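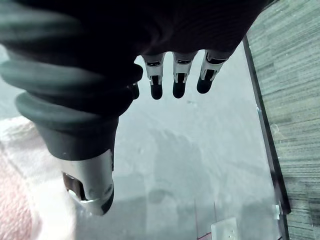
3. Materials and setting

3.1 Surfaces

Most studies of household linen look at the cloth and forget what it is lying on. We wanted both. A towel folded on a bed behaves quite differently from the same towel folded on something hard and smooth, and anyone who has chased a slippery corner across a polished table will know how much the surface matters. Figure 1 shows the translucent glass surface from close above. Glass was a pleasure to work with in this respect: it gives the cloth very little to cling to, so a fold that holds its place on glass is being held by the cloth alone.

The second kind of surface was the ordinary room table. We kept the Flolholm room as a lived-in place, with its chairs and its odds and ends, and asked for no special clearing beyond the space needed to lay a towel flat. The earlier Tultby study (see Section 2) used a bare bench, and its folds were wonderfully tidy, but they told us little about how people manage at home with a chair arm in the way.

3.2 Towels

Terry cloth is a marvellous material to study. Its loops stand up from the base weave and catch on one another, so two layers laid together grip along their whole length. They also hide the edge. On a thin tea towel the hem shows as a clear line, while on terry the pile rises round it and the folder has to feel for it. We describe three states in the rest of this paper: flat, folded and crumpled. Crumpled is by far the richest of these, and the one we came to enjoy most.

A crumpled terry towel has a landscape of its own. There are mounds, where several layers have been pushed up together; ridges, where one layer has doubled over; and creases, the narrow valleys between them. Pale towels show all this best, as the troughs take on a little shading and the raised loops stay bright. When a crease is pressed, the pile bunches up at that point and the neighbouring folds close in round it. We call this bunching the collar, and we return to it in Section 4.

Figure 1. The glass surface, seen from close above.
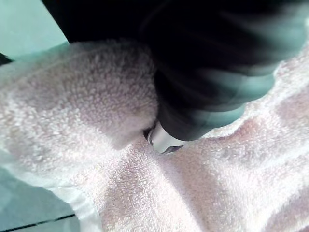

3.3 The room

The room at Flolholm has a wood-look floor in grey planks and a table with a white top, veined in beige and pale grey to imitate marble. We had worried a little that the veining would make a pale towel hard to pick out. In the event the loops gave the cloth away at once — a terry edge is soft and broken, and a painted vein has no depth to it at all.

The sharp corner of the table turned out to be one of the most useful things in the room. Several folders lined up the first corner of the towel with it and worked outwards from there, and the habit spread without any prompting from us. A towel started in this way tended to come out squarer.
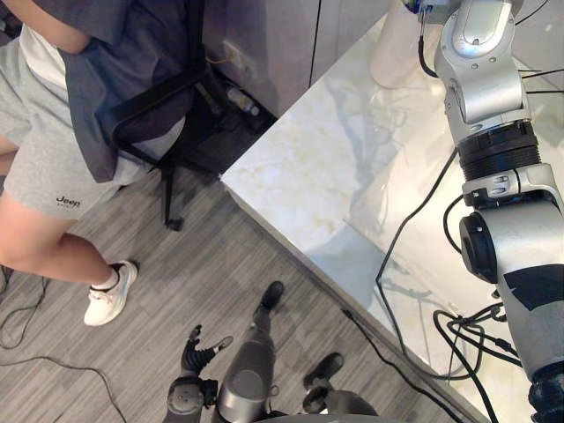 The long edge of the table was used in much the same manner, though more often for the second fold than the first. Folders who stood at the corner could reach two sides without shifting their feet, and they often smoothed the cloth with the flat of the forearm before bringing the far edge over.

3.4 Records

We kept 800 folds for the main analysis, of which 700 were made on a table top and the rest on glass. Each was sorted by hand into one of 16 fold types, following the Ernia scheme with the small changes set out by Takeda for thick cloth. Where a towel had been shaken out and begun again, we counted only the final attempt but kept a note of the earlier ones, as they show very nicely where a fold begins to wander. These notes, together with the labels for mounds, ridges, creases and collars, come to 3,000 entries and are used in full in Section 4.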